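Taking boards apart at Koltadum: an interview with Zyanya Varela

2023-03-30

Koltadum recovers parts from retired office computers and servers. Processors and memory modules are pulled, cleaned, tested and resold; boards that fail go out for metal recovery. Until last December all of the pulling was done by hand at a row of benches. There are now two robotic cells on the floor, built by the integrator Nerkix, and the bench crew has been reorganized to work with them. Zyanya Varela has run the teardown section for six years. We spoke in her office beside the receiving dock.

Why processors first

Varela chose the first task herself. Hard drives were suggested, but she considered them a poor candidate: the caddies differ too much from one maker to the next. Processor sockets follow a small number of patterns. "The lever is on one side, the plate is hinged, the chip sits in one orientation. If you know the board model, you know where the socket is to within a few millimeters. The rest is done with the camera and touch."

The term "touch" needs some qualification. The cell does not have a tactile skin. It reads the load on the finger motors and stops when the load passes a set value. According to Varela, most of the commissioning period went into choosing those values. A setting that is too low stops the finger on a ridge of old thermal paste. A setting that is too high can drag the chip sideways across the contacts, and a socket with bent contacts makes the board unsellable.

"We lost boards learning this," she said. "I had a shelf of them. Apolinar wrote the load value on each one in marker, so we could see where it went wrong."

Apolinar Espinoza was a bench technician and now sets up the cells at the start of each shift. He brings in the chassis, removes the cooler, checks that the cables are out of the way and calls up the program for the board. The board stays in its case for the processor step. Varela resisted this at first, as the walls leave little room for the arm, but taking the board out beforehand would have added a manual step to every unit.

"The finger comes in at a slant, down to the heat spreader," she said. "Between the memory slots and the chassis wall you do not have much choice about the angle."

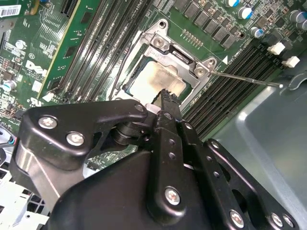 What the bench crew does now

No one was let go when the cells arrived, Varela said, although one vacant bench position was not filled. The work that remained is uneven. Routine units go to the cells. The benches receive whatever the cells reject: stripped screws, cracked levers, chips glued to their coolers by hardened paste.

Tonantzin Ocampo, who works the reject bench, joined us for part of the conversation. Her view is more reserved than her supervisor's. "Before, you had a hard one and then ten easy ones. You could rest your head on the easy ones. Now they are all hard." She agreed that her wrists are better. Opening load plates all day was the part of the job she liked least, and she does far less of it.

Varela has responded by rotating people between the reject bench, test and cell setup, in blocks of three hours. Ocampo asked for shorter blocks. The matter is open.

Pay was the other point. Cell setup was at first graded the same as bench work. Espinoza objected, and the grade was raised after he had documented what the job involved: keeping the board library current, replacing finger tips, and recovering the arm after a stop. The library has 3460 entries, many of them revisions of the same board with a connector moved.

Limits

Varela does not expect the cells to take over the reject work. "A person feels the chip let go. You twist a little, you wait, you twist again. I can describe that to Nerkix, and they can write something that resembles it, but the person also decides when to stop trying and reach for the heat gun."

Memory is the next step. The latches are simple to open, but the modules need a straight pull, and on a tilted approach the finger tends to walk off the edge. Nerkix has proposed a different tip. Espinoza would prefer to turn the chassis.

I asked whether she would make the same decision again. She said yes, with one change — she would have put two of the bench technicians on the project before the load values were set, and paid them the setup grade from the first day.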